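Biditau C-Clamp, Black
Sold by Sundqvist Tool & Supply

Home > Hand Tools > Clamps > C-Clamps

In stock. Ships in 2 working days.

A plain C-clamp for holding work to a bench, pressing glued parts together, or keeping a stop block where you put it. The frame has a gloss black finish. The screw is silver, with a long run of thread and a small T-handle at the end.

We have sold Biditau clamps since we opened the Wivix Street counter. They get bought for school shops, repair benches and home garages, and most people come back for a second one once they find out how awkward it is to hold a long board down with only one.

The handle is short on purpose. You can turn it close to a wall or a table leg, and it is hard to put too much force on it by hand. Do not slip a pipe over it for more leverage. That bends the handle, and the warranty does not cover it.

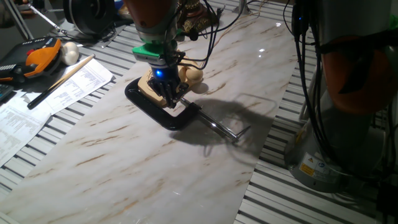 The screw comes lightly oiled. Wipe off the extra before you use the clamp near bare wood, paper or fabric, or it will leave a mark. After that, a drop of oil on the thread every few months is enough. If the clamp has been stored in a damp place, run the screw all the way out and back before tightening it on anything.

On soft or finished surfaces, put a scrap of wood or cork under both contact points. On slotted tables, set the clamp over a solid part of the edge so the frame sits flat. Tighten until the work stops moving, then give it another quarter turn.

Details

Type: C-clamp, single screw
Frame finish: gloss black
Handle: T-handle
Sold: singly or in a box of 6
Warranty: 2 years, against defects in the frame and screw
Replacement parts: screw with handle

Customer notes

"Used it for regluing chair rungs. Holds fine. The black finish has picked up a few scratches where it rubs against the other clamps in the drawer." Folke Holmgren

"Bought the box for our print room. One came with a stiff screw and they replaced it in February without any trouble." Siv Midtbø

"Good clamp. I would like a bigger handle." Teodor Wallin

Shipping and returns

Single clamps go out in a padded bag, boxes by ground freight. Unused clamps can be returned with the tag on. For orders going to more than one address, write to Marloes Mertens at the order desk before you check out.

Often bought with: Pretus cork pads, Pretus thread oil, bench hooks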